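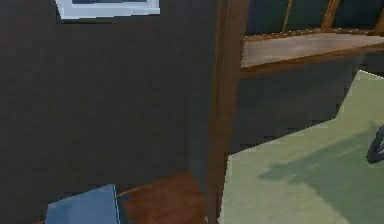
Halldóra reckons we should have knocked down the wall between the kitchen and the back room before we painted a single thing, and she told me so over the phone while I was still washing out the rollers. She's done up three places, so I do listen to her (eventually!). But we'd only had the keys to the Sullwood house since July, and I badly wanted one room where I could sit down with a cup of tea and not look at somebody else's apricot walls.

So, the back room. If you read my last post you'll know it has the lovely morning light and the terrible carpet, and that Finlay was sure there'd be decent floorboards under it. There were! Mostly! The boards run beautifully from the door to the window and then stop at a patch of chipboard the size of a single bed, where I suppose there was once a hearth. We've had one quote to match the old timber, for $748, and that's before sanding. I had set aside $800 for the whole floor, rug included, so you can imagine the conversation that followed. For now the chipboard is painted the colour of weak coffee and there's an armchair on it.

The neighbours have been wonderful. Xuelian Qiu from over the back fence brought us lemons on our second morning, and then came round again with the name of the man who fixed her gutters, and then with a bigger bag of lemons. I've made marmalade, cordial and a very sunken cake. She also explained the bins, which go out on our side of the street before 7 am, and which we had been getting wrong with great confidence.

As for the wall, I've been lying awake over it. Taking it out would give us one long room right through to the garden, and I can see how nice that would be with everyone here at Christmas. Then again, I grew up in a house with doors you could shut, and Finlay practises the clarinet. He's up to 12 scales now. We're getting someone in to tell us whether it's holding up the roof, and I've promised Halldóra I won't hang any more shelves on it until we know.

Next job is the laundry, where the tap comes off in your hand.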